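Food Storage in Shared Student Kitchens: Skumstead Hall

3. Door storage

The Bernance guide tells tenants to keep milk in the refrigerator door. Our group doubted this from the start. The door swings into a warm kitchen every time someone wants a snack, and in January we logged 1636 openings on one unit alone. Whoever wrote that advice has probably never shared a kitchen in Butport.

We also question the claim that door bins add "useful space." They are deep, so small jars vanish into them, and the wide shelf at the top is too shallow for most of what students buy. 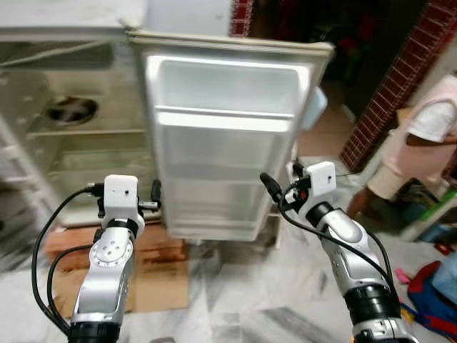 Cleaning is the other problem. Molded bins collect spills in the corners, and the ridges on the cabinet walls are no better. The guide allows three minutes for a wipe-down — we never managed it, even with the bins empty.

Our survey doesn't settle much. The Gowda method assumes people remember what they stored and where, and we saw little sign of that. We would still move milk to the back of the main compartment and leave the door for sauces, at least until someone repeats the log in summer.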